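Household Practice Notes: Powered Grippers and Nested Cups

This page is issued by the Kaimal Home Practice Office for members who use hand-held grippers or an automatic kitchen arm for light table work. It was revised in June following a fault at the Orach teaching kitchen.

## What went wrong

An automatic arm was returning cups to a two-column holder at the end of the afternoon session. It picked up two nested cups as one. The arm's grip setting had been left at the value used for a single cup, and the fingers continued to close after contact. The outer cup split along its side. The arm did not register a fault and carried on to the next cup, which it pressed down onto the broken one until Bhavana Panicker used the stop button.

No injury occurred. The log showed that the arm had completed 4000 cycles since its finger pads were last inspected. The office's limit is 320. The reminder had been switched off during an earlier repair and was not switched on again.

## Handling cups with grippers

Until the arm is cleared for use, cups are to be moved by an operator with a pair of hand-held grippers. The same method is used to teach new operators how much pressure a cup will bear.

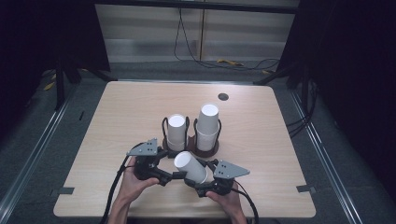 *A cup handled with two grippers in front of the holder.*

1. Set the holder on a flat table, well back from the near edge.
2. Approach the cup from both sides. One gripper alone tends to turn the cup, and the operator then squeezes harder to correct it.
3. Take hold close to the rim, where the wall is stiffest. Do not pinch the middle of the wall.
4. Close the fingers until the cup stops sliding, then stop.
5. Check for nesting before each lift. A second rim line low on the cup means that two are stuck together. Put the grippers down and separate the cups by hand.
6. Keep each gripper cable to the outside of its own arm. Cables that cross in front of the operator will pull at the wrong moment.

Columns of different heights are acceptable. A column that leans is not, and should be taken down and rebuilt.

## If a cup cracks

Stop all powered equipment first. Switch off at the wall before reaching into the holder, even when the arm appears to be at rest. Remove the whole column, as small pieces are often trapped between nested cups. Wipe the holder and the finger pads with a damp cloth and allow both to dry. Cups from the affected column should not be used for drinking.

## Care of finger pads

Wash pads in warm water with a little dish soap. Do not use the Bamix cleaning paste, which leaves a film and makes the pads slip. Pads that look shiny have worn smooth and must be replaced as a pair. Replacement sets are kept in the Floston cabinet, drawer 97, and should be signed for.

After fitting new pads, reset the cycle counter and confirm that the reminder is on. Sudheer Sastry has asked that both steps be entered in the log separately.

## Returning the arm to use

The arm may be restarted only after a supervised trial with single cups, followed by one with a nested pair placed on purpose. It must refuse the pair. Trials are signed by Ilango Thevar or, in his absence, by Chih-ming Mok. Requests for a trial should reach the office before 2 p.m. for a reply on the same day.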